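Ticket 1000: Bed skirt in room 88 keeps slipping at the foot corner
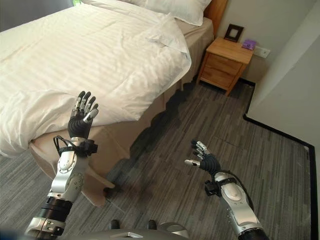

Logged by Meinir James, Hirham housekeeping desk
2 min read | 20 shares

Reported Sunday, morning round. The beige skirt works its way down at the foot corner and hangs in loose folds there. The white striped duvet is rumpled as well and needs resetting.

Tried first: pulled the skirt up by hand and remade the bed. Slipped again by the next round.

Tried second: turned the skirt end for end. Same corner, so the skirt is probably fine.

Found: the mattress had crept toward the foot and was dragging the skirt deck with it. Pushed it back to the headboard and put two Caron pins in each foot corner -- under the deck, heads inward.

Status: open until the next linen change.

2 comments

Rhun Sayce: Same trouble at Cunport. We pin the sides too.

Meinir James: Will try that if it moves again.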